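3.2 Reading of delivery and read marks

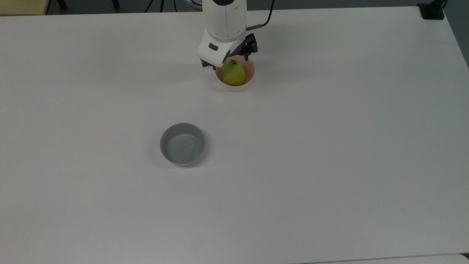 Figure 2. Tabletop with two bowls, a green pear and a white robot arm.

The second part of the study looked at how people read the small marks that a chat app places next to a sent message. We used Fandero, a messaging app that shows four marks: waiting, sent, delivered and opened. The first three are gray and differ only in shape. The last one is filled in.

We collected 1,262 answers from 90 adults in Bretville. Each person saw a series of short message threads on a phone and was asked to say what had happened to the last message. They had as much time as they wanted and could not go back to an earlier thread. Sessions were run by Pauline Wainwright in January, using the same phone model throughout.

Most errors concerned the mark for "delivered." Many people took it to mean that the other person had seen the message. The reverse error, reading "opened" as "delivered," was rare. People who used a second chat app every day made more errors of the first kind, and several told us that a similar shape stands for "read" in the other app. Cormier reports the same confusion for group threads, where a mark may change only after every member has received the message.

The "waiting" mark caused a different problem. When the phone was offline, around 13 people said they would send the message again. In Fandero this produces two copies once the connection returns. Chelsea Yeoman coded these answers separately, and they are left out of the error totals in Table 2.

We then repeated the task with a text label under each mark. Errors for "delivered" fell sharply. Errors for "waiting" changed little, and the comments suggest that people understood the word but did not trust the app to finish sending. Age had no clear effect in either version of the task. Threads that contained a photo or a voice note were handled in the same way as plain text threads, so we pool them in the rest of this section.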